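Garment folding bench: open day gallery

Brudon opened its handling lab to visitors on 15 March 2019. The two-arm bench drew the longest line, so most of this page is given to it. Session notes are by Huiling Song, with corrections from Lingyun Yuan, who ran the bench during the afternoon. Visitors were let in by groups of 11 and each group got one full demonstration plus time for questions.

The task was folding a single garment on a covered table. Soft goods remain awkward for automation. A carton keeps its shape when you pick it up; a shirt takes a new one every time it is touched, and the controller has to plan again from whatever it finds. 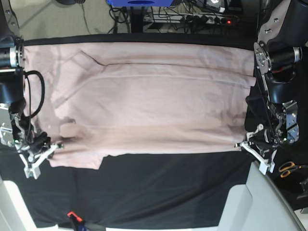
Lingyun set the order of work out at the start. Spread the cloth, find two usable grip points, lift, carry, lay down, release. Release gets less attention than it should. If a finger drags on the way out, the layer underneath shifts and the fold has to be redone. The lab's limit for that shift is 19 mm, measured at the hem.

The arms share one planner, called Luo, which was written in-house and replaced an older package named Wevum in March. Under Wevum each arm had its own queue and waited at fixed points. Luo treats the pair as a single mechanism, so both grippers can hold tension on the cloth while they move.

T-shirt between the two arms, collar to the right.

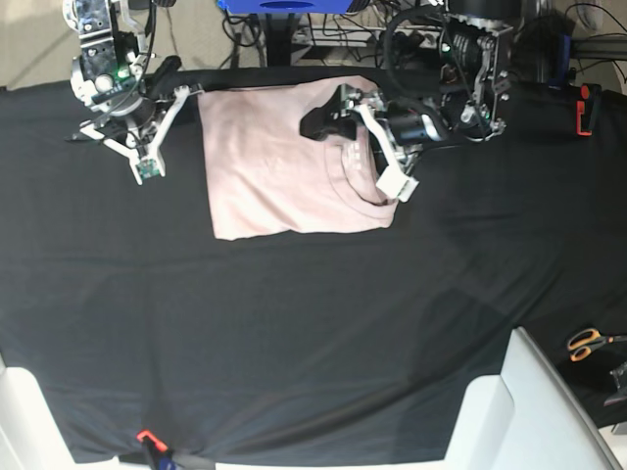

Page last changed: 22:40, H. Song — caption spelling fixed, planner name corrected

Several visitors asked about speed. The bench is not tuned for it. Arm travel is capped at 200 mm per second whenever the public is in the room, and Lingyun did not raise the cap on request. A person folds a shirt far faster, and the lab makes no claim to the contrary.

The next view comes from a small camera mounted at the gripper end, with the finger pads at the top edge of the cloth.

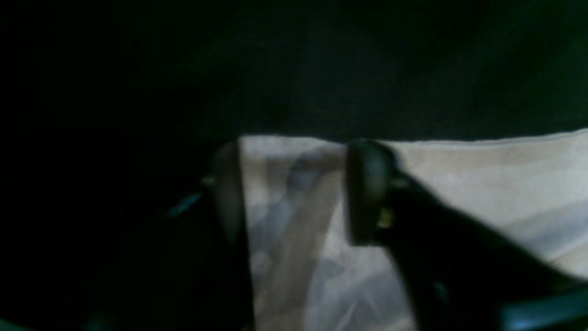
Grip force came up in nearly every group. Too little and the cloth slips out during the carry; too much and the pads pick up two layers where one was wanted. The setting in use was found by trial over 400 lifts, and it is specific to cotton of one weight. Changing to a heavier fabric means doing the trials over again. Macarena Ibarra is keeping the log and will post the figures for fleece when they are complete.

Colour matters as well. Pale cloth on a dark cover gives the vision software a clean edge to work from. Dark garments on the same cover are a known weak point, and a second cover in light grey is on order from Ciltik.

Last in the set, also from a gripper camera: the shirt spread sideways, fingers nearly closed over the middle.
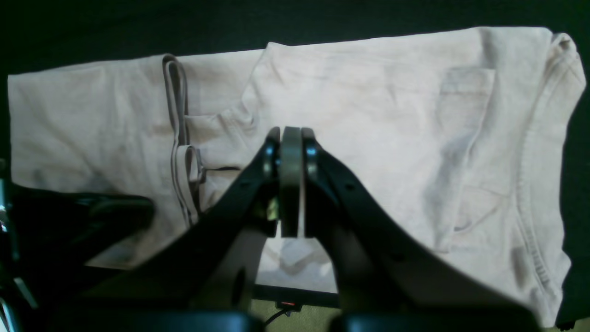 Chunhua Cui wrote in afterwards: I run a small commercial laundry and speed wasn't my main question. Our shirts arrive in a heap, inside out half the time. I'd want to see the bench start from that before I thought about cost. Is anyone working on the untangling step, or does it assume a person lays each piece out first?

Lingyun's answer is that a person lays each piece out first, for now. Starting from a heap is a separate project under Xinyi Lü and was not part of the open day. Questions about it can be left at the lab's front desk or sent through the contact form.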